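Briem Textile Kit

The Briem Textile Kit is a hardware and software package for handling cloth with a single robotic arm. It is sold by Dindow, a supplier of laboratory automation equipment based in Flindia, and is aimed at research groups and small laundry or garment-sorting operations. The kit does not include an arm. It is supplied as an add-on for arms the customer already owns, together with a controller license, a calibration board and a set of reference garments.

Overview

Cloth is harder for a robot to handle than rigid parts. A shirt dropped on a table has no fixed shape, and its sleeves and hem are often hidden under other layers. The Briem kit treats this as a sequence of short actions: grasp, lift, spread, smooth and fold. After each action the arm withdraws, a new depth image is taken and the next grasp point is chosen. A full cycle for one T-shirt is rated by the manufacturer at 22 actions or fewer.

The control software, named Sullent, runs on an ordinary desktop computer with a supported graphics card. It accepts input from one or two cameras and sends position commands to the arm at a fixed rate of 20 per second. Grasp points are ranked by a model trained on 2,017 recorded folding runs. Users can add their own runs through a teaching mode, in which an operator guides the arm and the software stores the path.

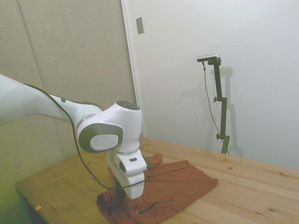 Arm and gripper over a bunched cloth on a pine work table. A bar-shaped camera is mounted on the stand at right.

Installation

The work surface should be flat, rigid and matte. Dindow recommends a plain table with no cloth cover, as the segmentation step separates fabric from background mainly by color and texture. Camera stands are clamped or set down outside the reach of the arm - the manual gives the minimum clearance for each supported model. Cables on the arm need enough slack for the wrist to turn through its full range. Calibration is repeated whenever a camera is moved.

Limitations

The kit is rated for single garments up to 511 grams. Sheer fabrics, sequins and long fringes are listed as unsupported. Dark cloth on a dark surface gives a high rate of missed grasps, and stacked garments must be separated by hand before a cycle starts.

Versions

The first release supported one camera only. Two-camera input and the teaching mode were added in the June update - both are included in the base license. A bimanual version has been announced without a release date.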